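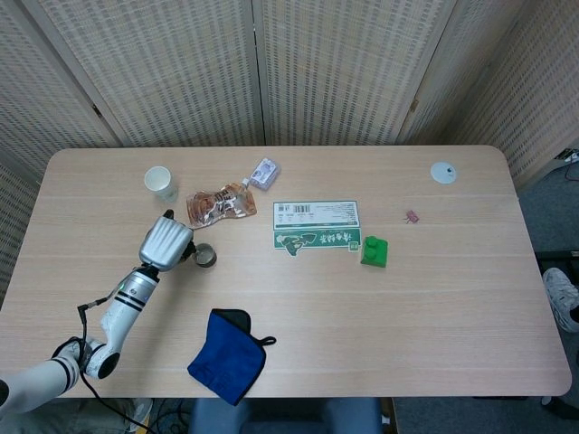 Chapter 6
Setting Up and Looking After a Table Cell

In this chapter you will learn how to:
position an arm beside a work table and check its reach
route and secure the arm cable
set the gripper and test its fingertips
choose a set of test objects and record the results
carry out the daily and monthly checks
Words you will need: base, elbow, forearm, payload, home position, strain relief, backlash, service log

6.1 What is meant by a table cell

The cells in Chapter 5 were fenced. They had a fixed conveyor, a guard door with a switch, and a controller in a locked cabinet. A table cell is much smaller. It consists of one light arm, one gripper, one table and whatever the arm is being asked to pick up. Many colleges and small workshops start with a cell of this kind. It can be put together in a morning and moved to another room when the first one is needed.

The cell used throughout this chapter is the Drendis training cell at the Stolturby workshop. Your own may differ in make and size. The order of work is the same, and where a figure is given for the Drendis arm you should look up the matching figure in your own manual and write it in the margin.

6.2 Placing the table and the arm

Begin with the table. Stand it on a level floor and press down on each corner in turn. If it rocks, adjust the feet before doing anything else. A table that moves by a few millimetres when the arm stops suddenly will spoil every position you teach later on.

The base of the arm goes beside the table, on its own mount. With the power off, measure from the centre of the base to the far corners of the table. On the Drendis cell the working reach is 70 cm. Anything placed further away than this can only be touched with the arm almost straight, and a straight arm is slow to control and easily stopped by a joint limit. Mark the edge of the working area with thin tape.

Next, look at what stands behind the table. If the cell uses a camera to find objects, a plain background helps. Screens, curtains and painted boards are all suitable, provided they stand outside the reach of the arm and cannot be knocked over. Check the hinges of a folding screen, as a loose panel will drift forwards over a few weeks.

People often sit close to a table cell while it is being set up. Agree beforehand who holds the stop button. That person does no other job while the arm is moving.

6.3 The arm cable

More table cells are stopped by a worn cable than by a worn motor. The cable to the gripper has to follow every movement of the arm, and it bends most at the elbow.

Fasten the cable to the arm on both sides of the elbow, leaving a loose loop between the two points. Move the joint slowly by hand, with the power off, from one end of its travel to the other. The loop should never pull tight. It should never hang low enough to catch the table edge or sweep objects off the top. Where the cable leaves the arm, fit a strain relief so that a tug is taken by the clamp and does not reach the plug.

Keep power strips and mains leads on the floor well away from the base, and run them along a wall where you can. Do not tie the gripper cable to a mains lead.

6.4 Setting the gripper

Bolt the gripper to the end of the arm and tighten the screws in a cross pattern to the figure in the manual. Then tell the controller what the gripper weighs. This step is often missed. If the payload setting is wrong, the arm may sag when it is released for hand guiding, or report a collision when nothing has been touched.

Open and close the gripper fully with nothing between the fingers. The tips should meet evenly. If they do not, loosen one fingertip, close the gripper gently, and tighten it again in the closed position. Wipe rubber tips with a damp cloth and let them dry. Replace them when the surface has become shiny or after 2,000 closing cycles, whichever comes first.

6.5 Choosing test objects

A gripper that can lift a wooden cube has not been tested very far. Put together a small set of ordinary things that differ in shape, stiffness and surface. A good set has something rigid and round, such as a metal cup; something that crushes, such as a paper cup; something soft that folds, such as a cloth pouch; something flat, such as a printed card; and a toy brick with straight sides.

The flat card is normally the hardest. The fingers cannot get beneath it, and most learners will need to slide it to the table edge first. The paper cup shows whether the closing force is too high. Start at the lowest force setting and raise it one step at a time until the cup can be lifted without bending.

Write down each attempt, including the ones that fail. The page below is taken from the Stolturby service log.

Nov 5, 2019
Cell: Drendis, table 2
Fingertips: cleaned, left tip reset
Metal cup: lifted, force step 2
Paper cup: lifted at step 1, dented at step 2
Card: not lifted
Cloth pouch: lifted by the folded edge
Cable: slight rubbing at elbow, loop made longer
Next full check: December

Activity 6.1

Draw a plan of your own cell from above. Show the base of the arm, the table, the limit of reach and the path of the gripper cable. Mark in red any place where the cable could catch. Keep the drawing, as you will need it for the fault-finding work in section 6.7.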